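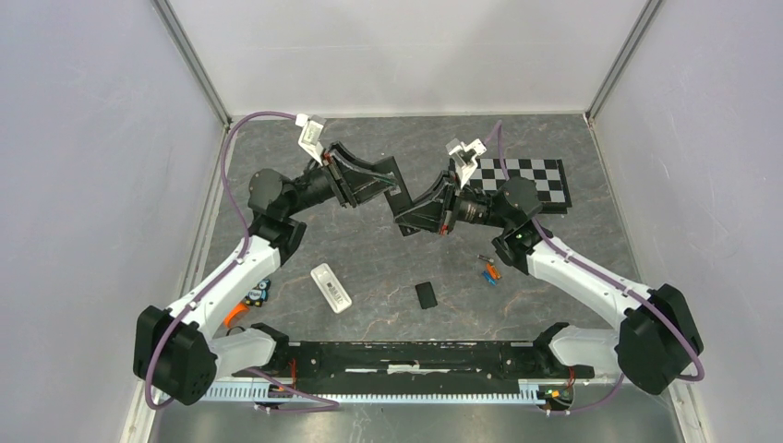 I've decided I'm done apologizing for reading the last page first.

My friend Bernadette Duggan caught me at it last March. We'd both picked up the same mystery, a fat one, 610 pages, and I was standing in her kitchen with my thumb in the back cover like a kid in the cookie jar. She was horrified! She took the book out of my hands and put it on top of the fridge (I'm short, she knew what she was doing).

Her argument is that the writer put everything in that order on purpose and I owe it to them to go along. Okay, sure. But I paid for the thing, and I read slower and better once I know who did it. When I'm dying to find out, I skim. I skip the weather. I skip whole conversations between cousins. Tell me up front that it was the dentist and suddenly I'm noticing the dentist, how he holds his hat, how he never quite finishes his soup. That's a much nicer way to spend a couple of weeks than racing for the exit.

And people reread all the time! I've been through my beat-up copy of Jiltham so often the spine has given up, and I still get a lump in my throat at page 176, when the sister comes back up the road. I know she's coming. Knowing is half of why it gets me. If surprise were the whole point, we'd all throw our books out after one go.

I'll give Bernadette this much: don't do it to somebody else. My aunt told me the end of a movie in the ticket line when I was nine, and I'm still a bit sore. Peeking is a private thing, and if you blab about it over dinner you deserve the silence you get.

She did give the book back eventually. I'd already read the ending by then, standing on her step stool while she was out walking the dog. I'm on chapter 44 now and having a lovely time, and she's stuck somewhere in the middle and won't let me say one word about it.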